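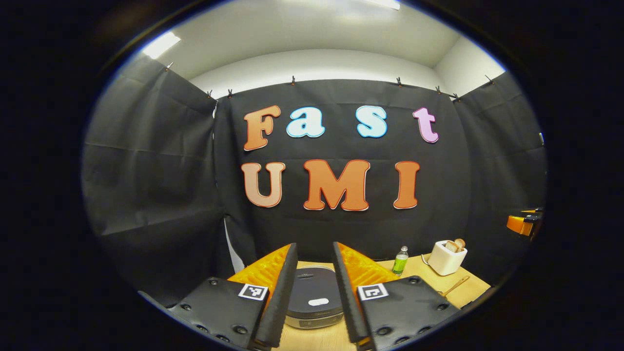 Black curtains, clips and letters

vurel32
I want the creases out of this black fabric. Can I iron it on low, or is steam better?

Skasolton
Steam, while it hangs. An iron makes black cloth shiny.

mornelk
I disagree. Iron it from the back side with a towel between, no shine. But take the letters off first.

vurel32
The letters took me 2 evenings, I prefer not to move them.

Skasolton
Then steam only the side curtains. And close the gap in the left corner, the white wall shows.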